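Corn on the cob as part of a table display – how long will it last?

Posted in: Kitchen & Table 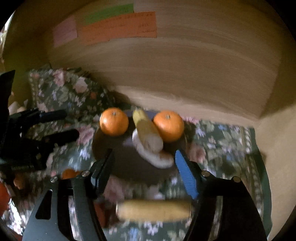

Corn and two mandarins on the dark plate, rose tablecloth

privitz_lane
Trying out a centrepiece for Sunday lunch. I've put a white cloth in the middle of the plate so the cob leans up a bit. There are 9 of us and it's a long table, so I want it low enough to talk over. The corn is raw. If I set it out the night before, will it still look all right by one o'clock?

Lợi Đoàn
Raw and already husked, it will start to dimple overnight. Keep it in the fridge in a damp tea towel and put it out in the morning. The mandarins can stay where they are.

sandhu91
I'd leave the corn out altogether. Orange on a dark plate is enough, and the tablecloth has plenty going on with all those roses.

privitz_lane
The corn is the bit I like. My mum always had some on the table.

vetcombe_kitchen
Agree with keeping it. I would change the cloth though. It looks crumpled to me – iron it and fold it flat, then lay the cob across.

Lợi Đoàn
If you fold it flat the cob will roll. The heap is what's holding it up.

vetcombe_kitchen
Fair point. A small dish under the cloth would do the same job and look neater.

sandhu91
Are you going to eat it afterwards? I wouldn't after a whole lunch out on a warm table.

privitz_lane
I was going to boil it for tea. It'll be out for 4 hours at most.

Lợi Đoàn
I'd eat it. It'll be less sweet than fresh but fine in a soup.

sandhu91
Each to their own. Mine would go in the compost.

privitz_lane
Fridge overnight then, and I'll try the dish under the cloth. The roses are staying, sorry sandhu.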